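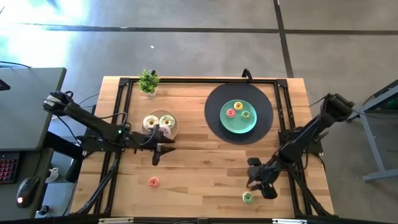 2023-05-01
By Inna Derkach

Home | Visits | Recipes | Getting Here | Contact

The spring open day at the Calurthorpe bakery school is one of those outings I look forward to all winter, and this year I brought my cousin Danylo, who bakes a decent rye and wanted to see how the big ovens are run. The school opened in 1981 and still smells wonderfully of caraway from the front steps on. I have been dreaming of a new table for my own kitchen, so I'm afraid I look at every tabletop I meet, and a light wood one with the plank seams showing, set over a plain gray floor with the sun coming in across it, is very close to what I want (my husband would like marble, but we'll see).

Our guide, Myroslav Kravets, took us through the flour store and let us feel seven kinds of flour, and then we stood by the ovens while he talked about steam. They bake roughly 3000 loaves a week in May, mostly for the shops in town. Danylo asked so many questions about starters that we nearly missed the tasting! Go early if you want the poppy seed rolls, and bring a bag for the bread, as the paper ones tear on the walk back to the bus.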